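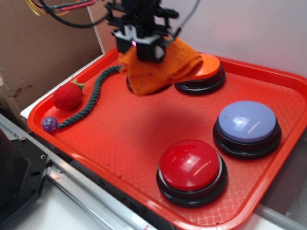 The red tray, Monday. Four big push buttons, a length of green rope and one orange knitted sock-ish thing.

Right, a thread about trays! I've been meaning to write this since March and the sock has finally pushed me into it.

I run the fiddle table at the Fetandale drop-in. It's a table with trays of stuff on it and you sit down and mess about with the stuff. Small children, grandparents, people waiting for the bus to Sudomholm. Everyone's hands want something to do and I love watching it.

The red tray is my favourite of the lot. It's a serving tray (well, orangey red, we argue about this) and it has a proper raised rim, so round things stay put when someone gets excited. The floor has a fine diamondy texture too, which is lovely to run a fingernail over. People do that before they touch anything else.

Buttons! Big chunky push buttons on black bases. In this lot there's a shiny red dome, a pale lavender-blue one I could look at all day, and a flat orange one. The fourth is under the knitting, you'll have to come and find out.

The dome ones and the flat one are completely different to press. With a dome you use your whole palm. The flat one gets a fingertip, very polite, like a doorbell at a posh house.

I used to set everything out neatly with gaps between. Janka Šindelář took one look and dropped a scarf over half of it. Best thing that ever happened to that table. Hands went straight under the scarf!

So now there's always something soft draped over something hard. Orange knitting on an orange button is my current pairing and I'm very pleased with it - you see one colour and your fingers get two different things.

The rope is braided, dark green, and I will defend it against all comers. It's the thing people pick up while they're talking and don't notice they're holding. Silvia Bartoš chatted to me for a whole cup of tea with a rope like that wound round her thumb.

If you're buying rope for this, feel it first. Some braids are scratchy and some are so slippery they won't hold a bend. You want one that stays in a nice lazy S when you put it down.

Things I've tried that didn't work: marbles (obviously), anything too sharp, a very handsome brass bell that had to go home with me after one afternoon. I still ring it when dinner's ready.

Someone asked what it all costs. Hardly anything. Odds and ends from the Šimko stall, mostly, and the knitting basket at the drop-in, which has been overflowing for as long as I've been going.

For a plain table I like a white surface under a bright tray. It makes the colours sing, and you can spot any crumbs that have wandered in. Give the tray a wipe between sittings, the textured floor does hang on to little specks.

Next I want to do a blue tray with corks and a bit of corduroy. And a wooden spoon, maybe? Tell me what's in your kitchen drawer that you can't stop picking up, I'm collecting ideas.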